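Speaker notes: Running a town seed library out of one cupboard
Merle Hoani, Oltville evening talk series, July

Okay, slow down at the start, I always gallop. Say hi, thank Brunton library for the loan of the room, ask who grows tomatoes (hands up) and who has ever saved seed from one. Usually far fewer hands the second time. Good, that's the talk!

Start with the beans. My neighbour in Punonville gave me a jam jar of climbing beans when I moved in, and by the second summer I had so many I was leaving them on people's doorsteps. That's how the whole thing began, with me being a bit of a pest. The first list had 58 packets on it and I reckon half were those same beans under different names.

Then the cupboard bit. Dark, dry, steady temperature, and I'd put that well ahead of anything fancy. You don't need a special fridge. A shelf away from the kettle and the afternoon sun will do most vegetable seed for a few years, though parsnip and onion really want using the next season.
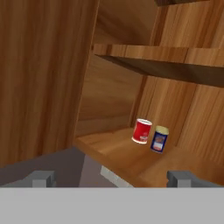
How long will tomato seed keep?
Four to six years if it went in properly dry, and I've had good germination from older stuff, so do a test on damp paper towel before you chuck it.

(Pause here, someone always wants to tell a story about their grandfather's tomatoes. Let them, it's the best part of the night.)

Next, drying. People rush it. Lay the seed out on a plate, one layer, give it a nudge with your finger each day and leave it a fortnight. Paper towel is fine for lettuce but tomato seed sticks to it like glue, so I use an old dinner plate or a coffee filter. Pumpkin seed should snap when you bend it. If it just folds, it goes back on the plate.

Mention the wet ones. Tomato and cucumber want a couple of days sitting in their own juice, and yes, it smells dreadful, put it outside and warn the household. I use a mug with a saucer over the top.
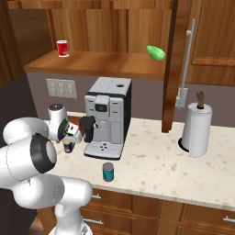
Then rinse in a sieve until the water's clear and the gunk is gone, and tip the good seed out. The floaters are mostly duds. I lost an entire batch of Custier Red once by leaving it five days in a heat wave, and every single seed had sprouted in the jar. Tell that one properly, it gets a laugh.

Labels! Name, year, who grew it, and colour if there's any chance of a mix-up. Pencil lasts better than the cheap pens. We had 907 packets through last year and 69 of them came back with nothing written on them at all, so I now have a box called Mystery Row and the kids at the school plant it out every spring. 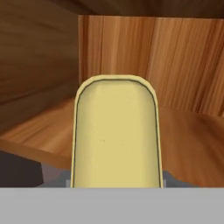
Pale butter yellow, rounded at the top

Crossing: keep it short. Beans, peas, lettuce and tomatoes mostly behave themselves. Pumpkins and zucchini do not, and if you grow both you may get something that looks gorgeous and tastes like a wet sock (bitter ones go straight in the compost, don't eat them). Hand pollinating is a whole other evening.

Finish with the swap table. Take what you'll sow, bring some back if it works out. We're open Wednesday from 10. Leave time for questions, and don't forget to collect the pencils.

Recent talks
Worm farms for small balconies
Pruning the neglected plum
What to do with 50 lemons

Contact Oltville Evening Talks | Copyright the speakers | Back to top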